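Home | Course | Notes | Readings | Labs | Contact

Notes 7: The Stunari open day, and what a simulator is for

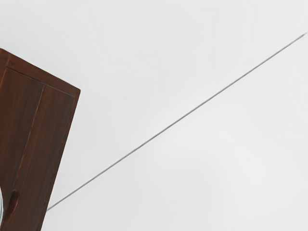
1. Why I dragged you all out there

First, thanks to everyone who got up for the early bus on Friday! I know the lab at Stunari is a long way out and I know the coffee there is bad. But I've been teaching the simulation part of this course off slides for years, and slides make it look so tidy. I wanted you to see people doing it with their sleeves up, with a cabinet on the screen that won't open and two engineers disagreeing about the reason.

These notes cover what we saw, plus the bits I had to shout over the fans and that half of you probably missed. If you couldn't come, read them twice and borrow somebody's sketches.

2. The cabinet demo

Mei-kuen Chiang ran the first session. Her task sounds like nothing: get a simulated robot to open a wood cabinet by its recessed pull. There's no knob to grab. A recess is just a slot in the wood, so a fingertip has to go in and press against an inside edge. If you come in at the wrong angle you slide along the face of the panel and get nowhere.

Remember the difference between how a thing looks and how it behaves. The simulator keeps (at least) two versions of every object:

- the visual mesh, with the wood grain and the shine on it, which is what gets drawn
- the collision mesh, usually much simpler, which is what the physics engine feels

You can have a lovely carved slot in the first one and a flat slab in the second. The renderer shows you a handle and the finger hits a wall. Mei-kuen had set that up for us on purpose as her "before" case, and I saw a few of you lean in trying to work out what was wrong with the gripper. Nothing was wrong with the gripper! Write this one down, because it comes back in Lab 4 and it will eat your evening.

Her fix was to break the front of the cabinet into several small convex pieces around the slot. More pieces means slower contact checks, so you only spend them where the finger goes. The sides and back can stay as plain boxes.

3. Hinges, friction, and the numbers you have to guess

A door in simulation is a joint with limits, some damping and some friction. Looking at a picture tells you none of those. Somebody asked (good question, I didn't catch who) where the values come from, and Mei-kuen's answer was that you measure a few real doors, then spread your guesses around what you measured. That's domain randomization, from Notes 5. You make the hinge a bit stiff in one run and loose in the next, and you change the colors and the lighting too, so the policy can't get attached to one particular cabinet.

Her batch had 2,000 runs in it, each one a slightly different cabinet. The door opened in 1,841 of them. Please do the division yourselves, and then ask the more useful question, which is what the other runs had in common. Mei-kuen's group sorts its failures by hand into folders. A lot of hers were approach angle problems, where the fingertip reached the slot but came in too shallow to catch the edge.

4. Where you put the camera

I got a bit carried away on this during the tour, so let me say it more calmly.

A plain background with one big piece of furniture in it is a hard thing to look at. Take the rendered view at the top of these notes. Most of it is pale surface with one thin dark line running across it, and the cabinet is off to the left with only part of its front showing. Now pretend you're the policy. How far away is that wood? Which way is "up" for the cabinet? A smooth, evenly lit surface gives you very little to hang a depth estimate on, and the small dark slot you need is down near the corner.

A person fills in the rest from having met a thousand cabinets. A network only has what you trained it on. So when you set up your own scenes, please look through the robot's camera before you look through the nice free-floating one. I ask for this every year and every year I get reports full of gorgeous overview shots.

Try this before next class: write down three things you'd want to know about the cabinet before moving an arm toward it, and for each one say whether you'd get it from a second camera, from touch, or by moving the first camera.

5. Hajar Ashour's half hour

After the break Hajar Ashour talked about taking the same policy over to a real arm, and this was my favorite part of the day. Her group's planner is called Zandberg and the logging tool that sits under it is Mamani. You don't need to remember either name for the exam, but you'll see them in the readings.

What she stressed:

- Start slow. Their first trials on hardware run at a crawl with a hand on the stop button.
- Log the contact forces from day one. She once lost a week of work by recording only joint positions.
- Compare one run in simulation with one run on the arm, side by side, before you start averaging anything.

She's also cheerfully rude about success rates, and I agree with her. On the real cabinet they did 19 trials, and she wouldn't give us a percentage. She played us the clips and talked through each one. With that few trials I'd much prefer the clips.

6. For next week

Read the Claltent handout on contact models, sections 1 and 2 (skip the appendix, it's grim). Then write up the visit in no more than 800 words. I don't want a diary of the day. Pick one thing that went wrong in a demo, tell me which layer it went wrong in (visual, collision, joint, camera, or policy), and tell me what you'd check first.

Bring your Lab 4 cabinet files along too, broken or not. We'll open a few on the big screen, and I'll go first with one of mine.

12 shares | 3 comments

Related notes
Notes 5: Domain randomization without tears
Notes 6: Joints, limits and damping
Lab 4: Build a cabinet, then open it
Notes 8: Contact models, part one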